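Lleucu Mathias
2020-12-16

Thread on mending, because three people asked me the same thing this week and I'd like to answer once.

Most of the clothes I fix come in with the same problem: a seam that let go at the underarm or the side. The fabric is fine. The thread gave up before it did.

Check the whole seam before you sew anything. Pull gently along it with both hands. If one spot has popped, the inch on either side is usually close behind.

Start your stitching on the part that's still good and end on the part that's still good. I go half an inch past the hole each way. No knots at the very edge of the tear.

For knits I use a backstitch with small stitches and I don't pull it tight. A tight line of thread in a stretchy seam will snap the first time you reach for a shelf.

Polyester thread, size 100, for nearly everything. I buy mine at Craddock in Sanport — they let you bring the garment in and match it at the window.
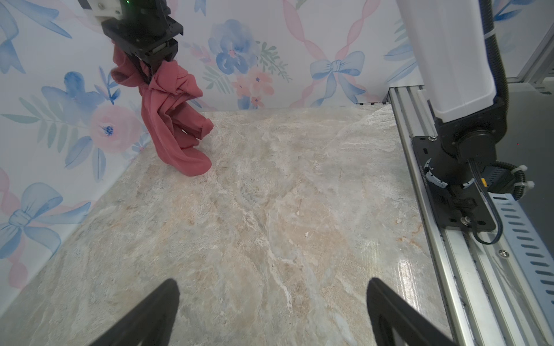 Color matters less than people think on an inside seam. If you can't match it, go a little darker. Lighter thread shows.

Wash it first. I know it's tempting to fix it right out of the hamper, but some knits shrink a bit and then your repair puckers.

Needles: ballpoint for knits, sharps for wovens. A pack lasts me until March or so and then I throw out whatever's left, dull or not.

Berwyn Lewis asked about elbows. An elbow is a different job. The cloth itself has worn thin, so closing it up like a seam makes a ridge you'll feel every time you lean on a desk. Patch it from the inside with something lighter than the sleeve.

I keep a notebook of repairs. The last one was number 373, a coat lining, 26 inches of it. Took me 2 evenings.

If your machine skips stitches on knits, change the needle before you touch the tension dial. I lost a whole Sunday to that once.

Elbow patches get their own thread after the holidays. Send me your questions before then and I'll work them in.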